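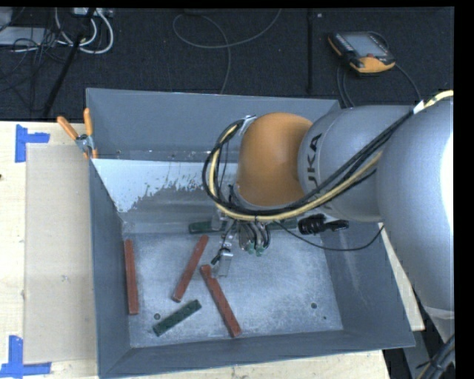 Last changed: 1 June 2021

Tuesday, by the Lullivton Readers list
4 min read
Print | E-mail this message

Subject: Re: [lullivton-readers] Um - is it worth pushing on?

Hi all,

I've been meaning to write about this book for weeks, so the question below was all the push I needed. I'm answering in pieces.

> I'm up to the end of chapter two of Um and I can't decide whether
> I'm enjoying it. I picked it up from the Skoltix table because of the
> cover, and because it was short, and now I find I read four pages
> and have to go back and read them again.

Yes! Me too, and I've come to love it. The first two chapters are the thickest part of the whole thing. The ferry clerk is writing up the log and correcting himself as he goes, so you get a sentence about the river, then the same sentence with one word changed, then a third try that drops the river altogether. I was cross with it the first night. The second night I read it out loud in the kitchen (the dog left) and it was funny. Properly funny, with timing. If you haven't tried it aloud, do chapter two again that way, starting from the bit with the wet ledger.

> Also, am I meant to know who is talking in the letters? They aren't
> signed and I can't tell if they're all from one person.

They come from two people. One always mentions the weather and the other never does. It took me until chapter seven to catch on, and then I went back to the start and every letter fell into place. I don't think I've spoiled anything by saying so, because the real surprise of the letters is something else entirely and I'm keeping quiet about it.

> Somebody said it's based on an old book. Do I need to read that one
> first? I'd rather not, to be frank. My to-read shelf is already bowing.

No need at all. The old book is a river pilot's handbook printed in 1823, and the author borrows its chapter headings and a few odd turns of phrase ("keep the church behind your left ear" is straight out of it, and I've been saying it around the house ever since). There's a note at the back of the Momton edition listing the borrowings page by page. I'd leave the note until you've finished. It gives away the flood.

While I'm on the Momton edition - get that one if you can. The earlier paperback ran all the log entries together in one block, and the white space matters in this book more than in most. Momton put each entry on its own page, even the ones that are four words long. It makes the book look longer than it is, and I can see someone grumbling about the paper, but turning a page to find only "Fog. No one crossed." gave me actual goosebumps.

> Last thing, does it pick up? I don't mind slow but I'd like to know
> there's something coming.

Chapter four. The clerk's sister arrives with the goat and after that I couldn't put it down. She is my favorite person in any novel I've read in a long while. She never finishes an argument, she just starts a better one. And the long chapter after the flood, where the two of them clean out the ticket office and hardly speak, is as good as anything I know about being somebody's grown-up brother or sister. I read it on the bus and missed my stop.

I do have complaints. The dream in chapter nine goes on too long. There's a schoolteacher who is set up with great care and then gets forgotten, and I kept waiting for her to come back. And the title joke gets explained, which it didn't need. Those are small things next to the rest of it, though.

If you like it, the same author has a book of 13 short pieces, all set in one boarding house. It's looser and sillier and I think it would have made an easier way in. The one about the borrowed piano is the place to begin. I have a spare copy, slightly tea-stained along the bottom, so write to me off-list if you'd like it and I'll leave it at the Skoltix counter with your name on it.

Could we put Um down for July? I know we'd more or less settled on the lighthouse memoir, but that one is still on hold at the Lullivton library for most of us, and I'd so much like to hear what everyone makes of the last log entry. I've changed my mind about it twice. My sister-in-law thinks the clerk is lying, and I was indignant for a whole evening, and then I reread it and now I'm not so sure.

Push on! At least to the goat.

Happy reading,
your Lullivton ferry bore

P.S. The map at the front is upside down on purpose. South is at the top, same as in the old handbook. I wasted a good long time on that.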